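Ticket 284
Subject: Shelving bay by the tan panel rocks when loaded
Site: Plisstead, back workshop
Raised by: Antonina Kobzar
Status: Open, waiting on parts

First entry, 08:40

Morning all. I'm putting this in as a proper ticket as I've mentioned it in the corridor a couple of times and it keeps slipping off everyone's list (mine included!). The Anis bay at the far end of the workshop rocks. Not wildly, but if you put anything heavy on the upper shelf and lean on it, you get a clunk from somewhere low down and the whole lot shifts towards the wall. Empty, it behaves itself perfectly, so if you wander over and give it a polite nudge you'll think I'm making it up. Load it first.

What I've tried so far: tightened every bolt I could get a spanner on, swapped the bottom shelf with the one above it, and pushed a folded bit of card under the back corner. The card helped for a morning and then it squashed flat. I've taken it out again.

Reply from Vakulenko support, 10:15

Thanks Antonina. Could you tell us whether the floor is level where the bay stands, and measure the depth of the bay at the bottom and again at the top? If the two don't match, the side braces have probably been fitted in the wrong holes. A picture of the area would be handy too.

Second entry, 11:50

Right, I've been on my knees with a tape measure and a spirit level, so I hope you're all grateful. The floor is fine as far as I can tell, bubble dead centre both ways. The depth is where it gets interesting — 100 cm at the bottom and 108 at the top. So it's splaying outwards as it goes up, and I'm amazed it stands at all.

I had a look at the yellow metalwork down at floor level while I was there, next to the tan wood panel. The foot is a bit worn and scuffed, and I did wonder if that was the problem, but I ran my hand along it and I can't find a bend or a crack. I think it's just had a hard life. Picture attached.

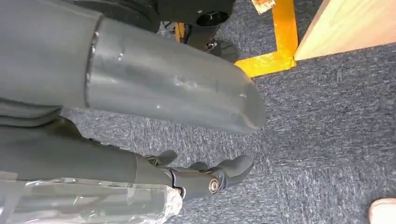
Yellow upright and its foot on the floor, tan wood panel to the right.

I haven't moved the panel, by the way. If it needs to come away to reach the braces, tell me before I start, as it's awkward to shift on your own and I'd want a hand from someone at the Plenedside end.

Reply from Vakulenko support, 13:30

That's very helpful. With those measurements we'd look at the braces before anything else. Please take everything off the shelves, loosen the side braces, square the bay up and see which holes they want to sit in. Wear on the foot is usually only cosmetic, but keep an eye on it. The panel can stay put if you can get a spanner in from the front.

Third entry, 15:05

Done, and you were right! Both braces on the left were one hole too high. I moved one down and it went in sweetly. The other one wouldn't budge, and when I finally got the bolt out the thread was chewed to bits, so that's going nowhere near the bay again. I've left the shelves bare and stuck a note on saying PLEASE DON'T LOAD, which I expect to be ignored by teatime.

Could you send 2 new bolts for the brace, with nuts and washers? I only need the one, but I'd like a spare in the drawer. They can come with the May delivery if nothing's leaving sooner, though sooner would be lovely — the stuff from the shelves is currently living under my desk and I've got nowhere to put my feet.

I'll measure top and bottom again once the new bolt is in and post the numbers on this ticket. Please don't close it before then.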